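FOR IMMEDIATE RELEASE

Dundard pauses two-arm tabletop trials after grip-release fault

SKUKWOOD — May 6, 2023 — Dundard has stopped all two-arm handling trials at its Skukwood test bench after a fault in which one gripper failed to let go on command. No injuries. No one was inside the work area. Single-arm work is also on hold until the checks below are signed off.

The fault showed up during a household items routine, the one we use to test handing-off and setting-down. Small metal pot, cup, cloth items, wooden box, the usual set. Both arms work the same object from opposite sides, so when one is told to open and doesn't, the other keeps moving on the old plan. That is what the log shows. The right gripper reported "open" while its motor current said it was still closed.

The control software, Cledumel, believed the report. It should have compared the two.

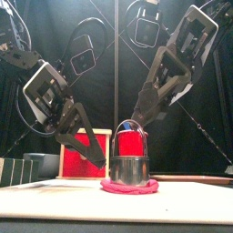
Both arms over the steel pot at the Skukwood bench. Photo: Dundard

What happened, in order

The arms were given a joint task on the bench. The right gripper got its release command and answered inside the normal time. The left arm began its next move. The right arm then lifted with the object still in its fingers, and the left arm ran up against it. Contact force went past the limit and stayed past it for 3 seconds before the stop kicked in. The stop is supposed to be immediate. It was not, and we are treating the delay as the more serious of the two problems.

An operator hit the manual stop at nearly the same moment. We can't yet say for certain which one cut the power and are not going to guess in a press release.

Damage was minor: one finger pad torn, one wrist cover scratched. The pad has gone to Eze, the shop that makes our finger parts, for inspection. Eze has not been found at fault and we have no reason right now to think the pad caused anything.

Why it matters

A gripper that says it is open when it is closed is a bad fault in any shop. On a two-arm setup its worse, because each arm trusts what the other one reports. The routines most exposed are the close ones, where fingers from both sides come in on the same small item and there is very little room between them. A late release there means one arm pulling on the other through whatever they are both holding. 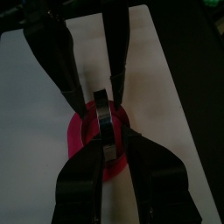
We had run this family of routines for more than 4,000 cycles without a false open. That number made us comfortable, and the comparison check was put off to a later release of Cledumel. That was the wrong call. It should have been in from the start.

"We had the current reading the whole time. It was sitting in the log, and the software never looked at it," said Yutong Luo, head of bench safety at Dundard. "The fix is not hard. Waiting on it was our mistake, and I would rather say so now than after somebody has a hand in there."

Asked if the arms are safe to stand near, Luo said: "Powered down, yes. Powered up, stay behind the line until we clear them. Same rule for staff and visitors."

What is being changed

— Cledumel will no longer accept an "open" report on its own. Finger position and motor current both have to agree, or both arms hold where they are.

— The force stop moves off the main control computer and onto its own circuit. Wiring has started, parts for the second arm are on order.

— Top speed on shared-object routines is capped at 15 percent until further notice, includng for demo runs.

— Hanging and lifting routines come back last. A held item with a handle can catch on the fingers even after a good release, so these get a seperate test of their own with the other arm parked and empty.

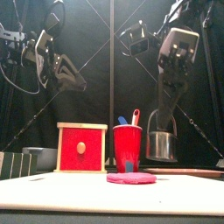

Customers and partner sites

Eight partner sites run the same version of Cledumel. All 8 have been contacted by phone and told to switch off two-arm mode. Single-arm mode at those sites should stay off as well unless the site has its own outside force stop. If you run a Dundard bench and have not heard from us, assume this applies to you. Power down, leave the arms where they are, do not pull a stuck item out by hand.

Please keep your logs. Do not clear them before updating — we need the motor current data from any run with a slow or odd release, even one that finished fine.

Timing

A patched version is in testing now. We expect to send it to partner sites in June, with the full written report to follow once the stop delay is understood. Trials at Skukwood stay paused until then. Demo visits already booked will be rescheduled, and our front desk is working through that list.

Media contact

Dundard press desk, Skukwood. Interview requests for Yutong Luo go through the same desk. Bench visits are not available while the pause is in effect.

###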